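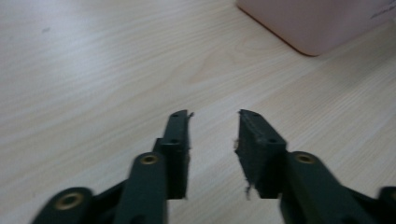
October 2024 — Tuesday, late

Quick one before bed. Got home at 7, shoes still on, decided the table was getting cleared tonight or never. Three weeks of mail, the seed packets, that awful Bresholm catalog, a sock. Pauline is coming Thursday to measure for the curtains and I am not having her see it like that again. She doesn't say anything. She just moves things over with one finger.

So. Mail into the bag by the door. Catalog in recycling (kept the page with the lamps, will never buy the lamps). Sock unexplained.

Now it's pretty much bare wood and the pink container. I forgot how pale that table is! And the grain, it all runs off on the diagonal if you stand at the corner where I stand. One bit has that curvy shape, like a hill on a map. Ate breakfast on top of that since August and never looked. There's a tiny dark speck too. Left it. Probably a crumb, possibly pen, too tired to find out.

Wiped the whole thing down twice. First with the Reltent spray, which smells like a dentist, then plain water to get rid of the smell. Didn't really work. Whole room is dentist.

The pink container — ok, long story. Ayanda gave it to me when she moved out of the Onishi building, said it was for "anything," and it has been for anything ever since. Batteries, string, takeout menus, 4 allen keys that fit nothing I own. Tonight was supposed to be the night it got sorted and went up on the shelf. Tipped it all out on the bed instead so the table would stay clean. Which means the bed is now the table. Great planning.

Threw out:
the menus (two of those places closed)
dead pens
instructions for the Andico heater, heater died last winter
a key?? kept the key actualy, you can't throw out a key

Stood there a good while deciding if it should live on the table after all. It looks nice there. The color is sort of dusty pink in the middle and goes lighter where it catches the light, and the rounded corners are friendlier than everything else I own. But if it lives on the table it fills up, I know me. Shelf. Final. Maybe Friday.
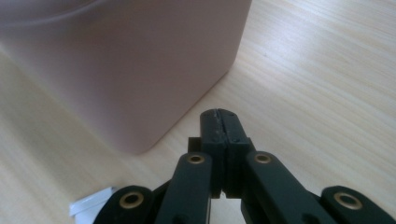

The pink one, still on the table. Shelf pending.

Called Ayanda to tell her about it and she'd forgotten she ever owned it. Typical. She's doing 52 invitations by hand for her sister and wanted to know if I had string. I had so much string. Taking it over tomorrow after work, need to remember the string, need to remember her casserole dish as well, that's been here since summer.

Other things. Knee ok today. Rent sent. Didn't call the dentist (see smell). Milk is low, get milk. Pauline wants the window hight before she comes so she can bring the right tape, and I said I'd text it and then I didn't, so do that at lunch — write it on hand if neccessary.

Still have to get everything off the bed so I can sleep in it. It's going in a grocery bag for now.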